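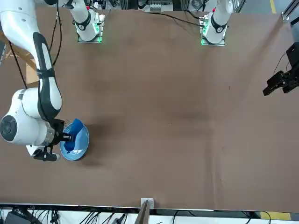
The right arm at the test table in Cillden, with the blue cloth and the dish.

The two arms at Cillden: what changes for the packing team

Since December, the packing room in Cillden has a new table with two robot arms on it. Many colleagues from the other sites have asked me what they do there and if somebody lost a job because of them. I went to see it and talked with the people who work beside them every day.

First the work. Denden sends us table sets for guest houses, and in every set there is a dish with a cloth in it. Until now this was done completely by hand. One person takes the cloth, puts it in the dish, presses it down a little so it stays below the rim, and passes the dish to the next person. In a normal shift the team makes some 275 sets. It is not heavy work, but it is always the same movement of the wrist, and by the afternoon you feel it. Three people from the team had pain in the hand last year, and this was the main reason why the management started to talk with Garg, the company that installed the arms.

A cloth is a difficult thing for a machine. A dish has the same shape every time, a cloth never has. Vikas Kaushik, who packed by hand for 12 years and is now responsible for the table, told me that in the first weeks he went home with more tiredness than before. "My hands were fine, but my head was full," he said. "When I pack, I don't think how I take a cloth. Now I must think about it all day, because I have to say to the technician what is wrong."

The arms are still slower than Vikas, and for the moment they do only a small part of the sets. Everything they prepare is checked by a person before it goes in the box.

We accept privacy-friendly cookies to measure how this newsletter is read. Manage preferences | Accept all

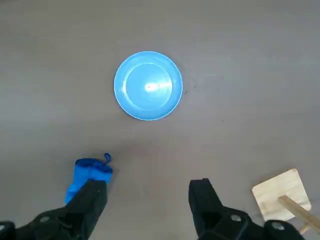
The gripper has only two fingers, and the team had to learn what this means. If it takes the cloth by a corner, the rest hangs down and can end over the rim. If it takes it in the middle, the cloth goes in better but the folds are not so nice. Thibault Coste from the late shift made a small list of which way works for which cloth, and the technicians from Garg now use his list when they adjust the program. He is a little proud of it, I think with reason.

About the jobs: the team had five people before the arms and it has five people today. The agreement with Hirska, our parent company, says that this stays so until the end of the trial. What comes after is not decided, and I don't want to write here that all are calm about it. Some colleagues would like to have a clear answer in writing, also about the pay for those who learn to run the table. At present this is counted as normal packing work – Vikas finds that this should change, and he has said it to the site manager.

The rotation has changed also. Each person spends a part of the week at the table and the rest at boxes and labels, so that the knowledge is not only with one or two. If you would like to visit, please write to Vikas first, as there is place for only a few visitors at the same time.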